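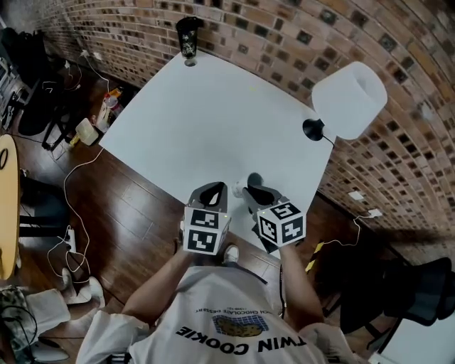
White T-shirt with a "Twin Cookie" print.

Waiting period (dental insurance)

A waiting period is the stretch between the day your dental plan starts and the day it'll pay for a given sort of treatment. I've been editing these insurance pages for 4 years and it's still the bit readers write in about most!

Check-ups and cleaning usually have no wait at all. Fillings often come with a few months, and crowns, bridges and dentures can mean a year or more (read the small print, please, it's in there somewhere).

Plans vary a lot. The Fundelow basic plan makes you wait two months for fillings, while Nolte has no wait but pays less in the first year. Vurkeo will knock the wait off if you can show you had similar cover before, so hang on to your old policy letter – I binned mine one November and regretted it.

Some people mix this up with the deductible, say the first $100 of a bill that you pay yourself. That's a separate thing, and you can easily have both.

See also: Annual maximum; Missing tooth clause; Nudum plan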